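What to Do With the Paper That Comes in the Box
4 min read

Every household has a drawer of instructions. Ours held the manual for a bread machine we gave away, four copies of the same smoke alarm leaflet, and a warranty card for a Galero hand mixer that died before we filled the card in. The actual instructions for the boiler were in the garage, under a paint can.

I cleared it out last November, in one evening, with a trash bag and a bad attitude. I have had to do it only once since, so I will call that a system.

Start by pulling everything out and making two piles: things you still own and things you don't. The second pile will be taller. Recycle it without reading it. You will be tempted by the fondue set leaflet, which has recipes. You did not make them when you had the fondue set.

From the first pile, take out every language you can't read. A booklet of 100 pages usually has 11 you can use, and a few of those are about not putting the appliance in the bath. Slit the staples with a butter knife and keep your section.

Next, write three things on the front in ballpoint: what it belongs to, when you bought it, and where. Gel pen smears on coated paper, and pencil is gone by spring. If the receipt is the shiny thermal kind, photocopy it or take a picture of it that same day. I have a drawer's worth of blank white slips that used to be proof of purchase.

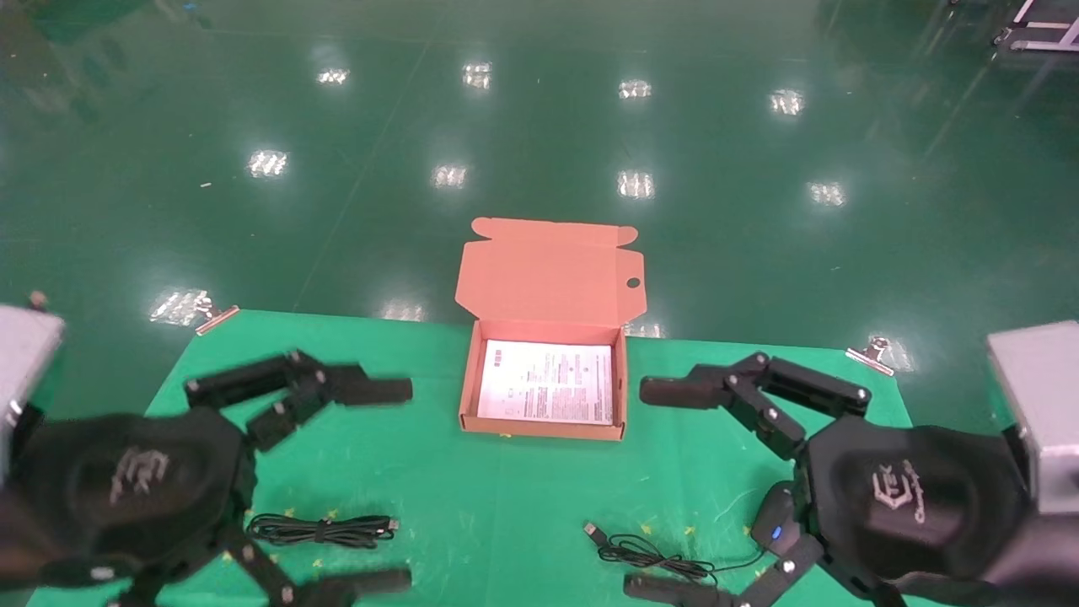
Lid up, paperwork still in the tray.

New things are easier if you deal with the sheet before it wanders off. Take it out first, read it once (I know), and put it straight in the folder. Do not lay it on the counter. Counters eat paper.

As for the folder, I tried a ring binder with plastic sleeves and it was lovely for a week. Then I had a stack of things waiting to be sleeved, and the stack moved into the drawer. Now I use a cheap accordion file from Vosesine with the tabs marked Kitchen, Heat, Tools, Furniture and Mystery. Mystery currently holds one hex key and a diagram of a shelf.

Anything with spare parts gets a zip bag. Screws, felt pads and the odd plastic peg go in with the sheet, and the bag gets stapled above the zipper so you can still open it. My neighbor Ghazal Kordestani tapes the bag to the underside of the furniture instead, and she has never lost a shelf pin. I have lost 35.

Boxes are a separate weakness. Keep the one for anything you might return, until the return period is up, then flatten it. Small mailers with a good hinged lid are worth saving for Christmas lights or seed packets, up to a limit. Mine is 10. The limit was my wife's idea and she checks.

For big appliances, tape a card inside the nearest cabinet door with the model number and the repair shop's phone number. When the dishwasher is leaking at six in the morning you won't want to lie on the floor looking for a sticker.

If you've thrown out a manual you needed, try the maker's website with the full model number, including the letters at the end. The letters matter. I spent an afternoon descaling a coffee maker by the wrong sheet.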